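Subject: Re: [gripper-data] How many demonstrations before first training?
List: gripper-data
Date: April

Hello all,

thank you for the question, and sorry for my slow answer. My English is not so fast as my reading. I answer below the quoted parts.

> We are starting to collect examples with hand-held grippers at
> Orkomcombe and we have budget for 900 episodes. Our plan was to
> record all of them on one table and then train. Is this a good
> order, or should we train earlier?

I would train earlier. In the Daden project we recorded 245 episodes before we trained anything, and this was already too long a wait. The first policy showed us in one afternoon that our episodes started too late. The people who recorded pressed the start button when the fingers were already above the object, so the model had almost no examples of approaching. We had to throw away the larger part and record again.

Now we stop after each 200 episodes, train a small model, and look at where it fails. The small model is bad, of course, but it is bad in useful ways.

> Second question. Do you keep the same background? Someone in
> our group says it must be constant, someone else says it must
> change every time.

We had the same discussion at Prurby. What we do now is in the middle. We keep one surface for one block of episodes, and then we change the surface or move the whole setup to another place in the room. Inside one block only the object and its start position change. It makes the mistakes easier to find, and the people who record do not need to rebuild the table all the time.

Please write down the surface in the episode sheet. We forgot it in the first month and later we had to open the videos one by one to sort them. It was very boring work.

> Third, do you record anything with no object? It seems a waste
> of episodes.

Yes, we do -- and I would ask you not to skip it. At the start of each block we record 14 short episodes with nothing to grasp. The person moves the gripper over the surface with the fingers open, stops, and moves away again. We label them "no target". Before we had these, our model liked to close on shadows, and also on the border between two materials. With them it became calmer. I can not say if the number is the right one, we never tested a smaller one.

One view of the kind I mean is this:

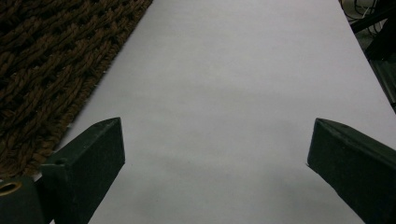
Open fingers over the bare white surface, brown woven rug on the left.

Please note the darker area between the fingers. This kind of soft shadow was difficult for our early model, and so was the straight line where a rug meets something white. If your room has strong lamps, the shadows will be harder than this one and you will perhaps want some blocks with the lamps off.

> Last one: which tool do you use for checking the episodes?

We use Ong, with our own small script in front of it. The script only rejects episodes which are too short or have a hole in the timestamps. All the rest is looked at by a person, at double speed. I can send the script to the list if there is interest, but the comments in it are not in English and I would need to translate them first.

One question back to you: do you calibrate the finger opening before each block, or only once per day? We do it once in the morning, and I have the suspicion that it moves a little before evening. I would be glad to hear how you do it at Orkomcombe.

With best regards,
from the Prurby group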